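Tridcombe links its issue tracker to Wolside code hosting

Tridcombe is very happy to announce that, from March, teams who keep their code on Wolside will be able to see their branches, commits and merge requests right beside the tickets they belong to, with no copying and pasting of links from one window to the other.

It has been the thing our customers have asked us for most warmly (and most often!), and we are grateful to the 120 teams who tried it over the winter and wrote to us so patiently about what was missing.

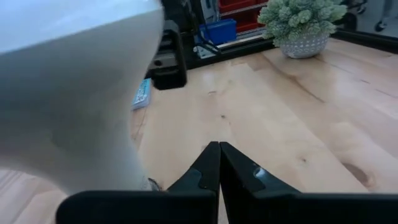 Black gripper fingers, wooden table and potted plant

Setting up takes a single access token, and an administrator can connect up to 400 repositories from the same page. Older tickets are matched too, as long as the ticket number appears in the commit message – existing projects keep their history.

The connector was built together with our long-standing partner Karunaratne, and is included in every paid plan at no extra charge. Support for Dotness will follow later in the year.

Press enquiries: please write to the Tridcombe press office, extension 713.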